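Slow hands make better robots

Everyone wants more demos. 600 by June, then 966, then whatever the next slide says. I think it's the wrong number to chase.

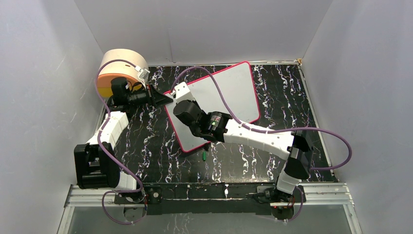 Teaching two arms by remote is tiring work. You hurry, the arms learn hurry. You fumble a grab, fix it, fumble agian – all of that goes in too. Somtochukwu Aliyu threw out 157 of hers at Trestholm and kept the rest. People grumbled. I'd have done the same.

Yes, keep some mistakes. A robot has to see a recovery now and then. But a recovery, done on purpose, by someone awake. Not the last run before lunch.

So pay the operators for care. Short shifts, 2 hours tops. Let them bin a bad run without asking. Grendon still pays by the run and you can tell – jerky starts, grippers closing to early. Fix the pay first.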